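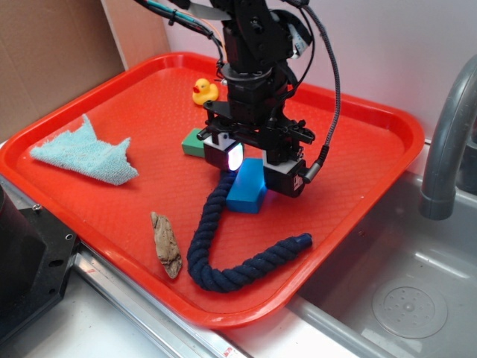
체크인 3시라더니 2시 반에 가니까 그냥 방 줌. 일단 합격.

이번에 묵은 데는 키바리(Kivari)라는 작은 호텔. 트라부사(Travusa) 앱에서 출발 이틀 전에 급하게 잡았다. 원래 가려던 데가 만실이라 어쩔수 없이 고른 건데 결과적으로는 잘됐음. 12월이라 비수기 요금이었고 조식 포함. 취소 불가인 건 좀 떨렸다.

위치부터. 역에서 걸어서 15분이라고 써있는데 캐리어 끌고는 무리. 길이 돌바닥이라 바퀴 소리가 동네에 다 울린다. 게다가 마지막이 오르막. 다음엔 버스 탈 거다. 정류장이 호텔 바로 뒤에 있는 걸 체크아웃하는 날 알았다...

건물은 옛날 우체국이었다고 함. 그래서 로비 천장이 엄청 높고 계단도 넓다. 엘리베이터는 2명 타면 끝. 짐 있으면 한 명씩 타야 된다.

방은 608호. 꼭대기층이라 지붕 따라 벽이 기울어져 있어서 첫날 밤에 머리 박음. 침대 왼쪽에서 일어나는 분들 조심하시길. 매트리스는 단단한 편, 베개는 너무 푹신해서 하나는 빼고 잤다. 창문 열면 교회 지붕이랑 뒷골목 보이고, 아침 7시에 종 친다. 알람 필요없음.

욕실은 새로 고친 티가 나고 수압 좋음. 근데 샤워부스 문이 끝까지 안 닫혀서 바닥에 물이 샌다. 수건 하나 깔아두고 썼다. 드라이기는 서랍 안에 있으니 없다고 프론트에 전화하지 마세요. 내가 했음.

조식은 가짓수 적은데 빵이 맛있다. 호밀빵에 버터, 삶은 계란, 절인 오이. 커피는 기계 말고 달라고 하면 따로 내려준다. 9시 넘으면 자리 없어서 둘째날은 20분 기다림. 일찍 내려가는게 답.

저녁은 골목 하나 건너 브조조프스카(Brzozowska)라는 식당에서 먹음. 발음이 아직도 이게 맞나 모르겠다. 버섯 수프랑 만두 시켰는데 수프가 진짜 좋았다. 양 많으니까 둘이 가면 메인은 하나만 시켜도 될듯. 카드 되는데 팁은 현금으로 달래서 당황.

아 그리고 돌아오는 길에 프레뭄(Premum) 라운지도 써봤는데 이건 굳이... 의자 불편하고 먹을 건 과자 정도. 이건 나중에 따로 쓸께요.

주차는 호텔에 없고 근처 공영에 대야 한다고 함. 나는 차가 없어서 패스. 도시세는 체크인할 때 따로 내는데 둘이서 이틀에 약 2000원 정도 나왔다. 잔돈 챙겨가면 편함.

또 갈 거냐고 물으면 갈 듯. 대신 꼭대기층 말고 3층쯤으로 달라고 할 거다. 둘째날 돌아다닌 얘기는 사진 정리되면 올림.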